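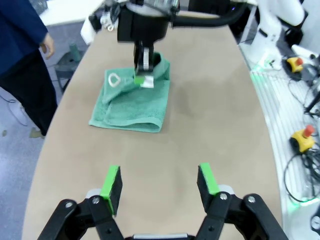

Why do convoy vehicles jump off the road on the map screen once they're past Ciltitz?
The trackers are reporting properly. The Cheon map server is still pinning every position to the old grid zone, so anything east of the zone line gets drawn in the wrong place.

Ticket 478
Opened by: exercise transport desk, Bradolbridge
Kit: Solinero vehicle trackers, Cheon map server, desk screens
Priority: high (convoy moving tonight)
Status: closed, see bottom

Problem as reported
20 vehicles out of Bradolbridge for the October exercise. Fine on the map all the way to the Ciltitz road. Past the railway bridge they start hopping north, in a lake by the look of it, then a forest with no track in it. Drivers on the radio say they are on the main road. Believe the drivers. Host nation police escort asking for a position every half hour and we can't give them one off the screen.

06:40
Restarted desk screen. No change. Restarted the other desk screen. Same lake.

06:55
Thought jamming. Everyone thought jamming, first thing anyone says this close to the border. Asked lead vehicle to read position off its own Solinero display. Display correct, matches the road sign they're parked next to. So the tracker has a good fix, and it's us. Have told the ops room to take the jamming line out of the morning report please.

07:20
Pulled raw messages for the lead vehicle. Numbers are right but the zone letters are missing. Cheon fills them in itself from a default. Default is set to the zone for Bradolbridge, left over from the spring exercise when nobody went further than the ranges.

07:35
Changed default to the eastern zone. Front of convoy now on the road, lovely. Back of convoy now in the wrong country. Changed it back sharpish before anyone rang up.

08:10
Found the setting on the Solinero side. "Short position format" is ticked, saves a bit of airtime, drops the zone letters. Needs to be unticked on each tracker. Can be sent over the air but only with the vehicle halted and the ignition on. Convoy commander not keen, they have a slot at the crossing.

08:30
Agreed to do it in packets at the fuel stop. Paper map and radio reports untill then. Pins dug out from the back of the cupboard. 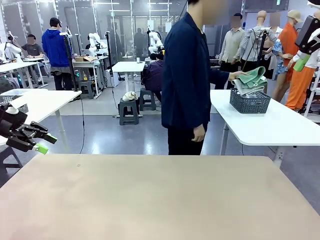 Folded green and gray towels, held just above the wire-mesh basket.

10:15
Fuel stop. Setting pushed to all vehicles. Most took it first time. 3 didn't, ignition was off (asked twice). Pushed again, fine.

10:50
All on the road on screen. Watched the front packet over the zone line, no jump. Police escort desk has the feed again and says it agrees with what they see out of the window.

11:30
4 recovery trucks joining from the other depot were never on our list. Same fault. Same fix, done by cable before they left the gate. Quicker than over the air tbh.

Cause
Short format on the trackers plus a fixed default zone on the server. Either on its own you might get away with, so long as you stay one side of the line.

To do
- Full position format on before vehicles leave the depot. Add to the issue sheet.
- Clear default zone on Cheon so it throws an error and doesn't guess.
- Test feed with a position from each side of the line. Not just the car park.
- Old tracks from this morning are wrong in the history, do not use them for the road damage claims.
- Ask Solinero if short format can be locked off. Email sent, no reply yet.

Closed. Reopen if the return leg does it.

Comments

convoydesk2: Had this going the other way last year, vehicles coming home. We blamed the trackers and swapped half of them. Wish I'd seen this first.

eastgate: Does clearing the default zone break the hand-typed positions? Ours are all put in without letters.

transport desk: Yes it does, they get rejected now. Type the letters in. Sorry, should of put that in the list.

mapstore: Can confirm the over the air change needs ignition on, engine doesn't have to be running. Older trackers want a restart after as well or they go back to short.

eastgate: Ta. Restart sorted two of ours.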